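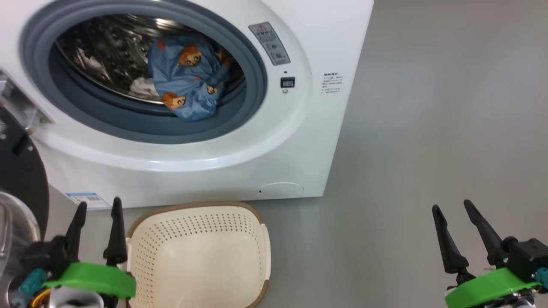
I fell into theatre wardrobe by accident, and at 293 performances I've stopped pretending I'll get out. My first proper job was Flindeo, a touring clown show with a cast of 20 and everybody sweating through everything (everything!). Most of my evening went on a front loader like this one, with something pale blue slumped over the lip of the drum, while the applause came through the wall. I learnt the whole second act by ear.

Then I sat out front one night and hardly knew the play. All those thumps I'd timed my tea by were falls, lovely slow ones, and the silence I'd taken for a scene change was the best joke in it.
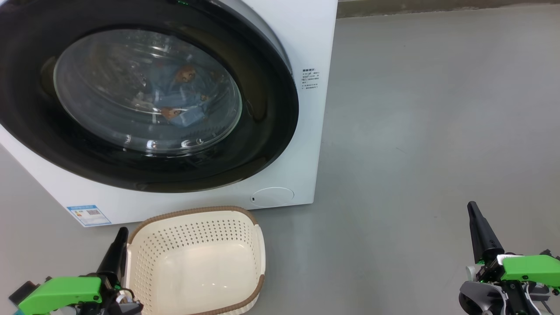
Tamara Lytvynenko reckons every director should have to listen to a run from backstage, at least once before opening, and she'd start with her own. I'd go! We open again in April.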